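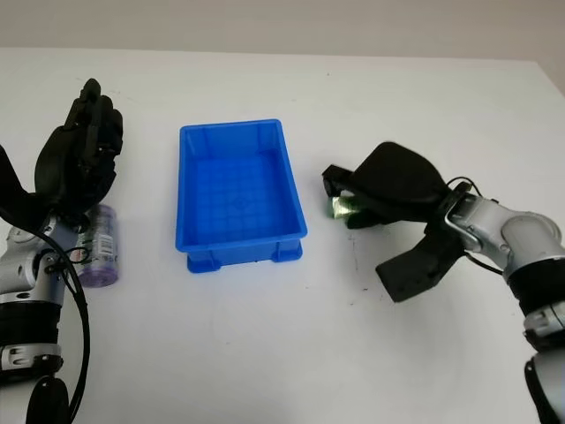
Bandejas, mesas y envases: galería del Área de Orden y Embalaje

Centro Clurnside · Programa Lekota

Publicado el 18 de agosto de 2021

La presente galería reúne material gráfico del Área de Orden y Embalaje del Centro Clurnside, dependiente del programa Lekota. Su finalidad es dar a conocer a las entidades colaboradoras, a los participantes y al público interesado los útiles con los que se desarrolla la actividad ordinaria del área: mesas de superficie clara, bandejas de plástico y envases de distinto tamaño.

El área inició su actividad en el mes de febrero, una vez concluido el traslado desde el edificio Dosach. Desde entonces, la coordinación corresponde a Amra Jurić, y la supervisión del material, a Dušan Grgić. La documentación de los procedimientos ha sido redactada por Thijs Schouten, con la revisión de Marin Mladenović.

Mesas de preparación

Las mesas de preparación se disponen junto a la pared y se mantienen libres de todo elemento ajeno a la tarea. La superficie blanca facilita la localización de piezas pequeñas y permite apreciar las motas y los restos que deben retirarse al término de cada turno. La limpieza se realiza con paño de microfibra y sin productos abrasivos. No está permitido escribir ni fijar cinta adhesiva sobre el tablero; las marcas de posición, cuando procedan, se colocarán en el canto.

Bandejas

El recipiente de uso habitual es la bandeja rectangular azul, abierta por la parte superior, de borde rígido y fondo nervado. Se sitúa en el centro de la mesa, con el lado largo perpendicular a la pared, y permanece vacía hasta que se autoriza el comienzo de la carga. Las bandejas que presenten grietas en el borde o deformaciones en las paredes se entregarán al responsable de material para su sustitución.

La carga se efectúa comenzando por los artículos de mayor peso. Los envases altos se colocan tumbados siempre que el cierre lo permita, y los frágiles se reservan para el final. El límite establecido para una bandeja completa es de 3 kilogramos. Superado este valor, el contenido se repartirá entre 2 bandejas, aun cuando quede espacio disponible en la primera.

Envases

Los envases cilíndricos se reciben con su etiqueta original y se depositan en posición vertical a un lado de la bandeja, a la espera de su clasificación. El código de barras debe conservarse íntegro. Cuando una etiqueta llegue despegada o ilegible, el envase se apartará y se anotará la incidencia en la hoja de mesa. Los cuerpos translúcidos, como los de color lavanda, se guardan en el estante inferior del armario Drornano, separados de los opacos.

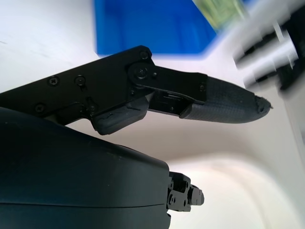 Los artículos retirados de la mesa se devuelven a su ubicación de origen antes de comenzar una nueva tarea. Queda excluida de esta norma la hoja de mesa, que permanece en su soporte hasta el cierre de la jornada y se archiva con las restantes de la semana.

Almacenamiento

Las bandejas limpias se apilan boca arriba, con el borde alineado, en las estanterías del fondo. El almacén tiene capacidad para 80 bandejas, de las cuales 50 se destinan a la actividad ordinaria. Las demás constituyen la reserva del programa Lekota y únicamente pueden retirarse con la autorización escrita de la coordinación. Las bandejas lavadas se dejarán secar por completo antes de apilarlas.

El armario Drornano se abre al inicio de la jornada y se cierra al finalizar el último turno. La llave se solicita en la secretaría del área, donde se conserva asimismo el registro de entregas de envases y etiquetas de repuesto.

Consulta y reproducción del material

Las imágenes de esta galería pueden utilizarse con fines docentes e informativos, siempre que se mencione expresamente al Centro Clurnside. Para cualquier otro uso deberá presentarse una solicitud por escrito a Achilleas Kourkoulas, responsable de publicaciones, con indicación del soporte previsto y de la fecha de difusión. Las solicitudes se resuelven por orden de entrada.

Las normas de mesa completas, así como el modelo de hoja de incidencias, se encuentran a disposición de los interesados en la secretaría del área.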